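Jul 26, 2018

From the Brallow newsletter

The great summer sort-out (or, what to do with a house full of winter)

Every year I promise myself I will put the winter things away in April, and every year I find a scarf on the banister in the middle of a heatwave. If you are the same, then this piece is for you, and if you are one of those people who have it all done by Easter, well, I admire you very much and you may skip straight to the swap day notice at the bottom!

We had a lovely lot of letters after the last issue, when I asked how you all manage with bedding, coats and the other bulky things that take up so much room for half the year. Some of you have lofts, some of you have understairs cupboards, and a fair few of you, like me, have neither and make do with whatever space there is beneath the beds. I have read every letter (one ran to four sides, with a drawing of an airing cupboard) and tried to gather up the best of the advice, along with a few opinions of my own that you are free to ignore.

Start with the washing

This came up in nearly every letter, and quite rightly. Anything that goes away for the summer should go away clean. Moths are very fond of wool that has been worn, particularly round the collar and cuffs, and a jumper that looks perfectly all right in July can come out in November with a hole just where you would notice it. I do mine by hand in the bath, in cool water, with a small squirt of the wool liquid from Cosell, our corner shop, and then I roll each one in a towel and lie it flat on the rack in the back bedroom. It takes days. I have made my peace with that.

Blankets are harder. The big machines at the launderette on Bastura Road will take a double one with room to tumble, and I would sooner carry it down the hill than wrestle it in and out of my own machine, which walks across the kitchen floor if you so much as show it a bedspread. Do check the label first, and do make sure the blanket is dry right through before it is folded. The middle is always the last to dry, and a blanket folded damp will smell of old ponds for ever after.

Then the folding

I was taught to fold everything into thirds and I still do, though a reader in the flats above the harbour rolls hers and tells me she gets twice as much in. I tried rolling for a week and went back to thirds. Heavy things at the bottom, light things on top, and please don't press it all down with your knee to make the lid shut, tempting as it is. Wool likes a bit of air in it. If the lid won't shut, you need another box or fewer jumpers, and I think we all know which of those is cheaper.

A word for cotton bags, too. Several of you store your good knitwear in old pillowcases and I think this is a splendid idea, as they let the air through and keep the dust off, and they cost nothing if the pillowcase has already lost its partner. Tie the top with ribbon and pin on a scrap of paper saying what is inside. You will not remember. I have opened the same pillowcase three winters running expecting gloves.

Do it on the bed

My own method, for what it is worth, is to do all the sorting on the made bed, with the cover pulled straight. It is the biggest flat surface in the house, it is the right height if your back is not what it was, and it has one great advantage, in that you can't go to sleep until you have finished. Bring the box up on to the bed as well, and the little bags and pouches with it, and open each of them up and have a proper look at the lining before you decide where it belongs. I found a brooch of my aunt's that way, caught in a seam, and a bus ticket from a holiday I had quite forgotten.
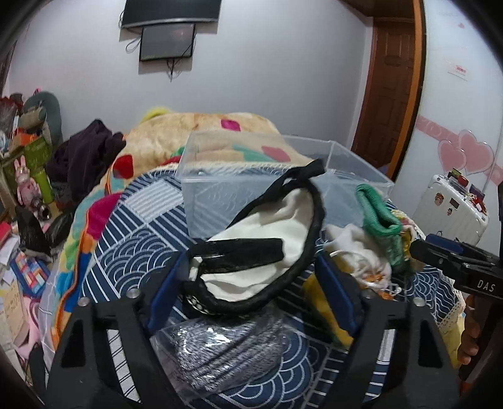 What to do about moths

Now, I know feelings run high on this. Lavender has its champions, and so does cedar, and one gentleman wrote in to recommend conkers with such conviction that I have saved his letter to try it in the autumn. For myself I use lavender, mostly for the pleasure of opening a drawer that smells nice, and I put my real trust in clean wool and a good shake out of doors. If you do use cedar blocks, give them a light rub with sandpaper once a year to wake the scent up again.

If you already have moths, don't be ashamed, it happens in the best of houses. Empty the whole cupboard, vacuum along the skirting and into every corner, and empty the vacuum outside straight away. Small woollens can go in a sealed bag in the freezer for a couple of weeks. My family have got used to finding mittens beside the peas.

And what to do with what's left over

There is always a heap at the end, isn't there? The things that don't fit, or never did, or that were a present from somebody who plainly thought we were a different shape. Please bring them to the swap day! We shall be in the Gajdoš Rooms again, by kind permission, from 10 in the morning until the tea runs out. At the last one we had some 150 people through the door, and more than 100 coats found a new home, which cheered me up for a week.

Everything should be clean, and with its buttons on if at all possible, though we will have a mending table in the corner for anything that is only a stitch or two away from being useful. There is no need to bring something in order to take something. Hangers are very welcome, as we only have 70 and they are always gone by the time the kettle has boiled. Odd gloves are welcome too, as the children's craft table gets through a surprising number of them.

Entry is free and there will be cake. If you can spare an hour beforehand to help put out the tables, leave a note in the box by the door at Cosell, and do say whether you are able to lift.

Next issue: jam, and what to do when it won't set. Letters by the usual date, please, and drawings of airing cupboards are always welcome.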